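Two-arm laundry build: left gripper keeps hitting the open washer door

Posted by Fadi Issa
22/10/2019
Tags: grippers, teleop, front loader, shared workshop

I'm building a two-arm rig in a shared workshop. The job is to take clothes from a basket on the floor and put them in a front-loading washer. I have been on it since August. Both arms are driven by hand for now and I save each run so I can train on it later.

The washer door swings to the left and hangs right over the space where the left gripper has to work. The basket sits centered in front of the drum. When I bring the left gripper up from the basket handle side, it catches the door or the glass. The right side has plenty of room. 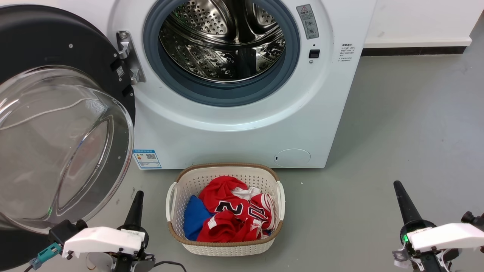
I logged 107 runs last week. In 22 of them the left gripper touched the door. The arm doesn't fault, it just pushes the door and the planner loses its idea of where the door is. I have a QR label on the door near the hinge, but the camera loses it once the arm is up.

Things I tried:
Moving the basket right. Then the left arm can't reach the far handle.
Slowing down the left arm. Same contact, only softer.
Taking the door off. The other members use this washer, so I had to put it back.

Fingers are the tapered kind, printed in the Sonbridge pattern. Is there a way to lay this out so both arms stay useful, or should I give up and load with the right arm only?

Houda Tawfik

Load with the right arm and let the left arm do the basket. Two arms going into one round hole is asking for trouble even when the door is out of the way. On ours the left gripper holds the rim and tips the basket a little toward the right one, and it never goes above the rim. Set a height limit for the left arm in software so nobody driving it can forget.

For the door, don't track it. Open it all the way until it stops, measure where it is, and put it in the planner as a fixed block with 3 cm of padding. Check it at the start of each run. If the left arm stays low, the door won't move during the run and you don't need to see the label.

Also check your cable. If it hangs in a loop under the gripper it will catch on a basket handle sooner or later. I tie mine back along the forearm.

Seon-mi Joo

Get a top loader. We switched and never looked back.

Annunziata Colombo

A top loader is a different problem, your arms have to reach down into it and most hobby arms are too short.

I agree with Houda on the fixed block. One thing to add: model the glass as a dome. It curves outward, and a flat panel in the planner will leave you short right where you're hitting it. I used a 500 mm cylinder for the whole door, which is crude but it stopped the contacts.

Fadi Issa

Thanks. I had the door in as a flat panel. Will try the cylinder and the height limit on the left arm first, then redo the cable.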